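Bins, Glorious Bins: the Sorting Day Report

What a turnout of stuff! If you dropped anything off at the Stivton tool and parts library this spring, thank you, because the shelves have never looked better. The final tally is in and it stands at 1127 items sorted, labeled and put away. Hsiu-ying Yang kept the count on the back of an old seed catalog, and she would like it known that she counted the hinges twice.

The stars of the whole effort have been the big gray bins. We got 2 of them from the old Tesari warehouse when it was cleared out, and I can't say enough good things about them. Straight sides, flat bottom, plenty of room to get both arms in and dig (which is half the fun).

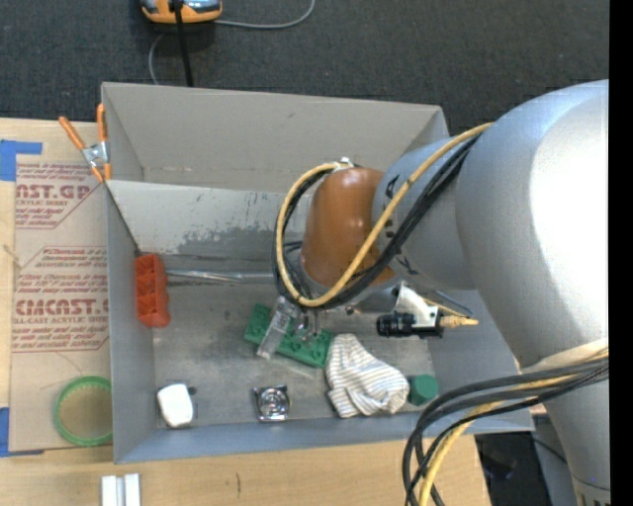

Dumomlow, 7th May

Scuffs and all, I love this bin. The sloping gray panel has taken the worst of the wear and the floor is full of smudges and scratches, and I say leave every one of them! Dardo Olivares offered to repaint it and was talked out of it over coffee. A bin is for throwing things into, and paint would only end up on the door handles.

Set up on a table it's a real treat to work from, too. No more crouching on the carpet with a flashlight between your teeth. My back noticed the difference by lunchtime.

Now for what's left. We have 200 door handles looking for homes, plus 267 brackets in sizes I didn't know existed. Members can take as many as they like from the front room, just write them in the green book. The Zapata drawers are still waiting for their labels, so if you have neat handwriting and a free morning, please come by. Dardo has the label tape and Hsiu-ying has the key.

We'll do it all again in July, this time with the plumbing parts. Start looking through your garages now! Elbows, valves, washers, odd lengths of pipe, bring the lot. Please drain anything that has been holding water.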